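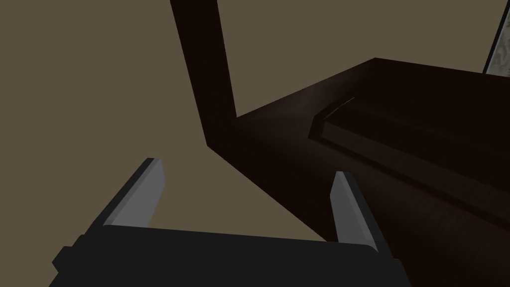
Betreff: Fluveck Feuchtesensor verliert die Verbindung zum Gateway, Messwerte fehlen in der Nacht
Status: gelöst
Eröffnet: 2024-12-12
Kunde: Chang-ho Yeo
Gerät: Fluveck Feuchtesensor (Küche), Gateway Bavemum
Priorität: normal

Beschreibung des Kunden

Guten Tag,

ich benutze seit Juni ein Gateway Bavemum und drei Sensoren Fluveck. Zwei Sensoren arbeiten sehr gut. Der dritte Sensor steht in der Küche und verliert fast jede Nacht die Verbindung. In der App sehe ich dann eine Lücke in der Kurve, meistens zwischen Mitternacht und dem frühen Morgen. Am Tag kommen die Werte wieder, aber die fehlenden Werte werden nicht nachgeladen. Nach meinem Verständnis der Anleitung sollte der Sensor bis zu 500 Werte selbst speichern und später senden.

Ich habe schon versucht:
- Batterie gewechselt (neu, die App zeigt 100 Prozent)
- Sensor aus der App gelöscht und neu angelernt
- Gateway vom Strom getrennt, fünf Minuten gewartet, wieder eingesteckt
- Sensor aus der Küche mit dem Sensor aus dem Schlafzimmer getauscht

Nach dem Tausch hatte der Sensor aus dem Schlafzimmer in der Küche das gleiche Problem, und der andere war im Schlafzimmer ohne Fehler. Ich vermute deshalb, dass der Sensor selbst in Ordnung ist.

Mit freundlichen Grüßen
Chang-ho Yeo

Antwort Support Seppälä

Guten Tag Chang-ho Yeo,

vielen Dank für die genaue Beschreibung. Bitte senden Sie uns das Protokoll des Gateways (Einstellungen, System, Protokoll exportieren) und teilen Sie uns mit, wo das Gateway steht und welche Firmware darauf installiert ist. Interessant wäre auch, ob der Standort des Gateways in letzter Zeit geändert wurde.

Ergänzung des Kunden

Das Protokoll habe ich hochgeladen. Es hat 2.376 Zeilen, bitte entschuldigen Sie die Länge. Die Zeile "child lost, retry" kommt sehr oft vor, immer mit der Kennung von dem Küchensensor. Die Firmware ist laut App aktuell, die Nummer kann ich aber nirgendwo finden. Das Gateway stand am Anfang frei auf dem Regal im Flur. Später habe ich es in den Küchenschrank gestellt, weil das blaue Licht mich gestört hat. Der Schrank ist von Jallwood. An das genaue Datum des Umzugs erinnere ich mich leider nicht. 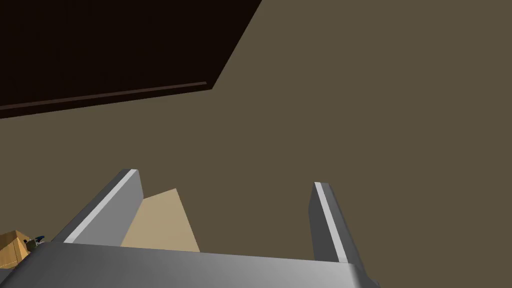 Dunkelbraune Platte mit rötlich-brauner Kante

Antwort Support Seppälä

Danke für das Protokoll. Die Empfangsstärke des Küchensensors liegt am Tag knapp über der Grenze, in der Nacht knapp darunter. Die beiden anderen Sensoren haben deutlich bessere Werte. Die Firmwarenummer finden Sie, wenn Sie in der App lange auf den Namen des Gateways drücken.

Bitte prüfen Sie:
1. Wird die Schranktür nachts geschlossen und bleibt sie am Tag offen?
2. Befindet sich Metall in der direkten Linie zwischen Gateway und Sensor (Topfdeckel, Alufolie, Beschläge)?
3. Ist der Zwischenspeicher eingeschaltet? Nach dem neuen Anlernen ist er in der Voreinstellung ausgeschaltet.

Ergänzung des Kunden

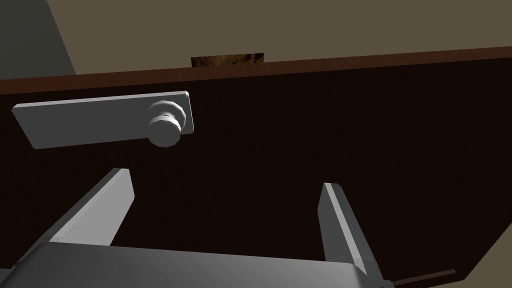
Zuerst zum Zwischenspeicher: Er war wirklich ausgeschaltet. Ich hatte nicht gewusst, dass das neue Anlernen diese Einstellung zurücksetzt, und in der Anleitung finde ich dazu keinen Satz. Zur Frage 1: Ja, am Tag steht die Tür meistens offen, abends mache ich sie zu. Zur Frage 2: Die Tür ist dunkelbraun und hat eine lange, flache Griffplatte in Hellgrau. Ob die Griffplatte aus Metall ist, kann ich nicht sicher sagen. Im Schrank selbst stehen zwei große Töpfe neben dem Gateway.

Ich habe dann drei Nächte getestet:
Nacht 1: Tür zu, Töpfe im Schrank. Verbindung verloren, mehrere Male.
Nacht 2: Tür zu, Töpfe herausgenommen. Verbindung einmal verloren, nach kurzer Zeit wieder da.
Nacht 3: Gateway zurück auf dem Regal im Flur. Keine Unterbrechung.

In der zweiten Nacht wurden die fehlenden Werte am Morgen nachgeladen, der Zwischenspeicher arbeitet also. Die App brauchte dafür etwa 400 Sekunden. Ist diese Dauer normal?

Antwort Support Seppälä

Ja, das Nachladen erfolgt absichtlich langsam, damit die Batterie geschont wird. Wir empfehlen, das Gateway im Flur zu lassen. Das blaue Licht können Sie unter Einstellungen, Anzeige, Nachtmodus ausschalten. Den Hinweis zum Zwischenspeicher haben wir an die Redaktion der Anleitung weitergegeben.

Letzte Nachricht des Kunden

Den Nachtmodus habe ich gefunden, das Licht ist jetzt aus. Seit einer Woche gibt es keine Lücke mehr in der Kurve. Das Ticket kann geschlossen werden. Vielen Dank für Ihre Geduld.

Ticket geschlossen. Ursache: Standort des Gateways, Zwischenspeicher deaktiviert.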